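TRULTBERG BASKETBALL CLUB TO OPEN ITS DOORS FOR A SECOND WEEKEND OF COMMUNITY HOOPS

Prellmont, 26 Jan 2019

The Trultberg Basketball Club is delighted to announce that its Community Hoops Weekend is coming back to the Brodard Fieldhouse this spring, and that it will be bigger, longer and (we hope) a good deal louder than the first one. Registration is open now for players of every age, and we would love to see families who have never set foot in the building come along and find out what goes on under that leaky old scoreboard. The scoreboard no longer leaks, we are happy to say, but the name has stuck.

Anyone who was with us in September will remember how the first weekend went. We had set out chairs for a modest crowd, and by the time the under-tens had finished warming up there were people sitting on the stairs, on the equipment trunks and along the wall by the water fountain. In all, 413 players signed in over the two days, from first graders who could barely get the ball above their heads to a group of retirees who play together every week and who, we are told, have not missed a morning in years. They won their bracket and were very gracious about it.

The weekend grew out of a simple conversation among our coaches about how hard it has become for a kid in Prellmont to just turn up somewhere and play. The outdoor courts at the north end of town lost their rims a while back, the school gyms are booked solid through the winter, and travel teams are wonderful but they cost money and eat up every free evening a family has. We wanted a place where you could bring a pair of sneakers and get a game, whether or not you had ever been on a team. That is still the whole idea, and we have tried hard to keep it from getting too complicated.

There will be a few changes this time around. The three-on-three tournament, which ran so late last time that the final was played with half the lights already off, will now begin on the first morning and wrap up on the second afternoon. The skills clinics for younger players have been split into 2 sessions, so that beginners can learn to dribble and pass at their own speed while the more experienced kids work on footwork, help defense and moving without the ball. Our coaches feel strongly about moving without the ball, and if your child comes home talking about nothing else, we apologize in advance.

We are also adding a free-throw contest open to everybody in the building, parents and grandparents very much included. Each shooter gets ten attempts, and the winner will take home a club jacket and a signed game ball from our senior squad. There will be a separate prize for the best shooter under eight, who may stand as close to the basket as he or she likes.

None of this would be possible without our friends at Najafi, the family bakery on the corner across from the fieldhouse, who fed our players last fall and have kindly agreed to do so again. Najafi has also promised to cover the entry fee for 172 local children, so that cost does not keep any youngster at home. Families who would like one of these places only need to tick the box on the registration form. There is no paperwork to bring in and no questions will be asked at the door.

For everybody else the fee stays where it was, and it covers a T-shirt, lunch on both days and as many games as your legs can stand. The fieldhouse holds 500 people comfortably, so spectators are warmly invited to come in out of the cold, and admission for them is free. Last time the stands were at their fullest for the mixed family games, where we saw some truly fierce rebounding between brothers and sisters.

The senior squad will be on hand through the whole weekend to referee, to rebound for the little ones and to sign whatever is put in front of them. They have had an up-and-down season so far, with some lovely wins at home and a few long bus rides back that were quieter than anyone would have liked, and they have told us more than once how much the September crowd lifted them. So please do stop and say hello, they really do enjoy it.

Registration forms are available at the fieldhouse front desk and at the Najafi counter, and completed forms may be returned to either place. Teams entering the three-on-three should hand in one form for the whole group, with a team name that can be read aloud over a microphone in front of children. Dates and the full schedule of games will be posted in the fieldhouse lobby once the brackets are drawn. Questions are always welcome at the front desk, which is staffed every evening during practice hours.

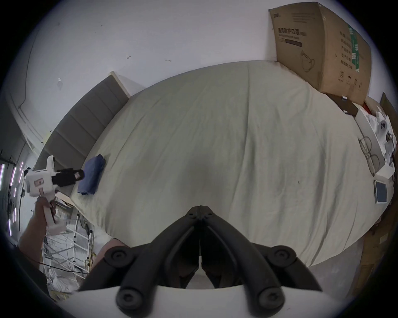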